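Repair labels should state the price of the part

The argument about repairable household goods has settled on the wrong measure. Most of the schemes now in use score a product on how easily it comes apart: the number of screws, the tools required, the presence of glue. These things can be measured on a bench in an afternoon, and a score out of ten fits neatly on a shelf ticket. They tell the buyer very little about whether the product will be repaired.

Take the Brirau upright vacuum cleaner, which I have owned for eight years. It opens with one screwdriver. The motor housing lifts out in four steps, all shown in the manual. By any disassembly test it would do well. When the switch failed, the maker would supply it only as part of a complete handle assembly, at a price equal to 37 per cent of a new machine. Delivery was quoted at four weeks. Most households would have bought a replacement by the second week, and would have been sensible to do so.

Compare the Kozma, a cheaper machine with a poor reputation among people who write about this subject. Its casing is clipped and the clips tend to break. The switch, however, is a standard part sold by any electrical wholesaler, and a new casing half costs less than a bag of filters. A repairer can quote for the job over the phone. I would expect far more of these to be mended than the Brirau.

The difference lies in three figures that are never printed on the box: the price of the parts most likely to fail, the time taken to deliver them, and the number of years for which they will be stocked. All are known to the manufacturer at the time of sale. None requires a laboratory. A label giving them would be dull, and it would be easy to check, as anyone could place an order and compare the result with the claim.

Two objections are usually raised. The first is that part prices change. So do electricity prices, and energy labels deal with this by stating consumption in units. A part price could be stated as a percentage of the retail price on the day of sale, with a ceiling fixed for the stocking period. The second is that manufacturers cannot know which parts will fail. Their warranty returns tell them within a year. Utix, whose kettles I have complained about elsewhere, already lists its most ordered spares on its own trade site, in order of demand.

A harder problem is labour. Even with a fair part price, an hour at a workshop costs more than many small appliances. I do not think a label can solve this - it is a matter of wages and rents - but cheap parts at least leave the owner with the option of doing the work at home, and dear ones remove it.

Disassembly scores should be kept as a secondary figure. A glued battery is still a bad design. The Brollel hand blender is sealed for life and deserves its low mark.

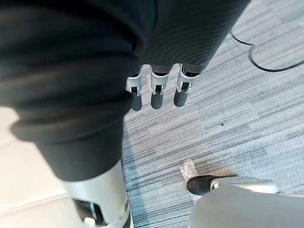

The stocking period ought to run from the date the last unit is sold, and not from the date the model is launched. Under the second rule a buyer at the end of a production run may get half the cover that was advertised, and has no way of finding this out in the shop.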